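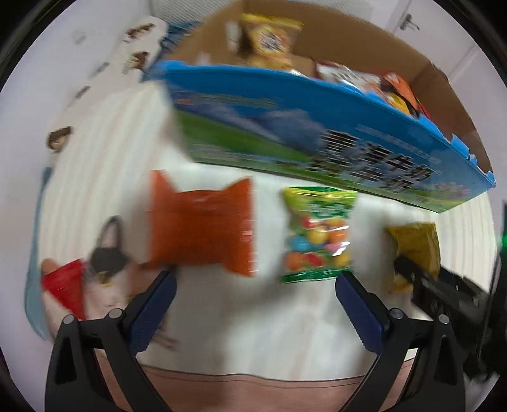
Pre-session software checklist, handheld gripper bench, Windutthorpe
Filled in by Torquil Swanson, February, started 9:15 a.m.

I've left my comments long again, so please bear with me. Whoever takes the bench next will be glad of them, I hope, and anything marked OPEN still needs a pair of eyes before we hand episodes over to the training folks.

1. Recorder starts and both grippers report in
OK. Findis came up on the first try and found left and right without any coaxing. I do still like to squeeze each one and watch the matching trace move, and I'd ask you to do the same.

2. Clocks agree between the two grippers
OK after a restart. The first reading had them 154 ms apart, far too much for any two-handed work. Limit is 9 ms. Restarted the sync service, waited a minute, read it again and it was inside.

3. Finger opening reads true at both ends of travel
OK. Fully open and fully closed on each side. Please open them all the way, even if it feels silly – a half-open reading gets saved as the new maximum and every grasp after that comes out wrong.

4. Fisheye calibration file matches the camera
OK. The file loads by name, so check the name, and then check it again if somebody has swapped a camera.

5. Motion blur check
OPEN. Quick moves over the table are smearing the packets and the big lettering on the carton. The packet detector can cope with a little of this, but the pose tracker leans on that printed panel more than I'd like. Try a shorter exposure before adding lamps, and write down what you changed.

6. Tracker holds position when a hand moves fast
OPEN, same cause as item 5. Flusix lost its place once in the warm-up and picked itself up again. I have kept the log. Please don't clear the map between takes while I'm looking into it.

7. Second gripper masked out of the object view
Partly OK. The mask covers the body nicely but lets the finger tip through when it passes over a small packet, and then the planner thinks the packet has grown. Shiny wrappers make it worse. I've sent a note to MacKinnon, who own the mask code, and they have been very kind about it.

8. Label list loaded
OK. Snack packets and open carton are both in. Use "packet" for all the small ones, please, whatever the flavor.

9. Disk space and episode counter
OK. 600 GB free, counter at 1,291. If the counter goes back to zero, stop and come and find me.

10. Fit to record?
Yes for slow takes. Fast takes wait on items 5 and 6.

Signed, T. Swanson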